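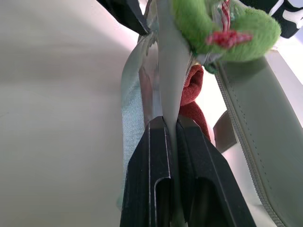

Barros Wetland Reserve open day, Tuesday

Gates opened at 7:30 a.m. The reserve sits on the old Hurnis gravel workings, filled since the pits closed and now holding 2 permanent ponds and a seasonal marsh. The access track is graded but soft on the shoulders. Park at the weighbridge.

Kátia Evangelista led the morning walk. The loop is 3,372 metres on packed gravel, with one boardwalk section through the cattails. Mallards and coots were on the first pond, and a pair of hooded mergansers kept to the far bank. Deer sign was heavy along the willow edge - browse line at chest height, fresh tracks at both crossings.

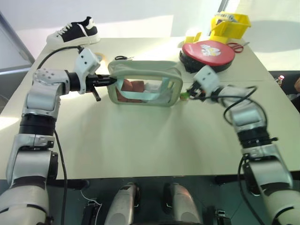 The planting trial is further along, past the sluice. Of 2,017 dogwood and willow whips set in spring, 800 were caged. The uncaged rows have been cropped to the collar. Evangelista expects the roots to resprout but would not give a survival figure before next season. Cages are welded mesh, staked on two sides.

The Plarport hide faces east, so the light is poor until mid-morning. It seats six. A logbook is kept on the shelf; the last entry was a northern harrier.
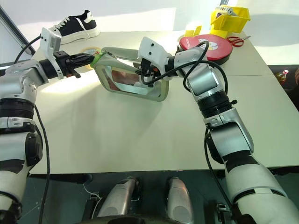
Hand mirror held by two robot arms over a cream tabletop.

The walk ended at the Hotico gate at 10:15. The marsh side closes in December and reopens after the thaw. Dogs are not permitted on the loop.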